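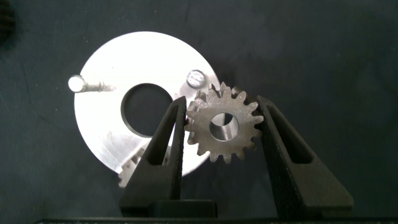

Small spur gear and the round aluminium plate, dark bench top underneath.

January, started just after two

Griladar gear plate, second go at the fit. Left off last time with the gears running stiff on one side and free on the other, so I took everything back to the bare plate and began again.

Wiped the plate down first. There are faint marks on the face low down near the rim. I can't catch a fingernail in them and the gears don't run there, so I have left them alone. The fixed pin is sound. I tried to rock it with a brass drift and felt nothing. The bolt went back in with a dab of thread lock and I drew a paint line across it so we can see if it creeps.

Gears are from the Nutevgate bag, the one with the torn label. Some are noticeably darker than others. I think that is old oil and not a different steel, but I rubbed one with a clean rag for a good while and it only came up part of the way. Bores all take the plain end of the gauge pin. One was tight for the first few millimetres, and a light pass with the deburring tool sorted it. I did not touch the tooth flanks on any of them.

Order that worked:
Gear on dry, turn by hand, feel for the tight spot.
Mark the tooth at the tight spot with blue pen.
Lift off, turn the gear over, try again.
If the tight spot moves with the mark it's the gear. If it stays put it's the pin.

On the first gear it moved with the mark, both ways up. Second one the same but much fainter. So the pin is in the clear and I wrongly blamed it on the last page – have crossed that out.

Oil: one drop of the Vudevine light in each bore, nothing on the teeth yet. Ran the pair by hand and counted 206 turns on the crank before it felt any different. After that it loosened up quite quickly and I stopped at 525 with a sore wrist. The tight spot can still be felt if you go slowly.

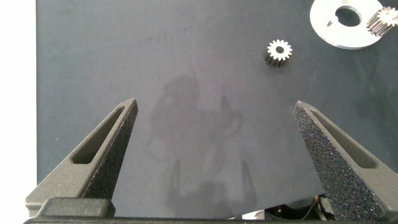

A pencilled note in the margin here says the blue pen comes off as soon as oil gets near it, and asks why not put a small scribe mark on the face of the gear, well inside the roots.

Fair point. The pen had gone completely by the time I cleaned up and I had to find the tooth again by feel. Will scribe from now on, face only, and only on gears we have decided to keep.

Cleaning took 17 minutes, mostly getting oil out from under the bolt head. Need more of the small swabs. The Voß ones shed fluff and I picked three bits of it out of one bore.

Still to do:
Try the worst gear against a new one.
Check the bench is level before the next hand run.
Grease on the teeth, thin, and see whether the tight spot is still there.
New label for the Nutevgate bag.

Plate is back in its tray with a cloth over it. Gears wiped and bagged, the worst one in its own bag marked HOLD.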